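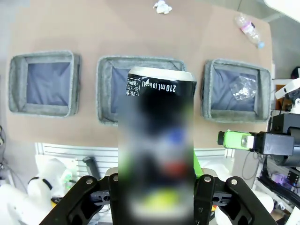

The Quiet Rise of the Small Can

For most of the last half century, the canned drink grew larger. Vending machines, movie theaters and gas stations all found that a customer would accept more liquid for a little more money, and packaging lines were built to match. The change of direction has been slower and has drawn less notice. Across several markets, the slim can holding 200 milliliters or a little more has moved from the airline cart to the grocery shelf, and manufacturers now treat it as a regular part of the range.

The reasons vary by region. In Japan, short cans of coffee and tea have long been a common sight in vending machines, where a small serving suits a commute or a brief pause between appointments. In North America and Europe, the small format arrived largely through mixers and sparkling water, and was later taken up by soft drink makers whose customers wished to buy less sugar at one time. Drinks without sugar followed, although the argument for a smaller portion is harder to make when the label already shows no calories.

Trellance, a regional bottler with 562 employees, introduced its first slim can as a seasonal product and expected to withdraw it in September. Orders from cafeterias and hotels continued through the winter, and the company has since moved 25 percent of its canned output to the smaller size. Its planning office reports that the heaviest demand comes from buyers who serve drinks with meals, where a larger can is often left unfinished.

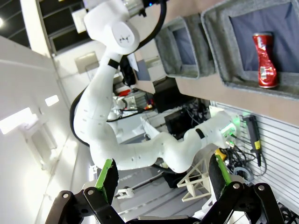

Wooden compartments lined with gray felt, at upper right, beyond a white robotic arm.

The economics are less generous than the shelf price suggests. A can of half the volume doesn't use half the metal. The lid is the thickest part of the package, and its cost falls only slightly as the body becomes narrower. Filling lines must also be adjusted for height and diameter, and a line that changes size twice in a shift loses time at each change. Jotico, which supplies lids to independent bottlers, estimates that the container accounts for about 50 percent of the production cost of its customers' smallest drinks.

Printing presents a separate difficulty. Ingredients, volume, nutrition figures, deposit marks and recycling instructions must all appear on a surface that offers much less room. Designers at the Marulanda packaging studio begin each small can with the required text and give the remaining area to the brand. The studio favors a plain band near the rim for volume and calories, a position that stays readable when the can is in the hand. Older customers consulted during the studio's trials asked most often for larger numerals, and cared little for changes in color.

Recycling remains the most disputed question. Aluminum can be melted and used again whatever the size of the package, but more containers are needed to deliver the same amount of drink, and each must be collected. In Skorkomia, where the deposit is the same for every can, operators of return points have asked for larger storage bins and more frequent collection. Shoppers there have raised the opposite concern, noting that a flat deposit weighs more heavily on a small purchase. A graduated deposit has been proposed, and bottlers have asked that any new rate be announced a full season before it takes effect, so that printed stock can be used up.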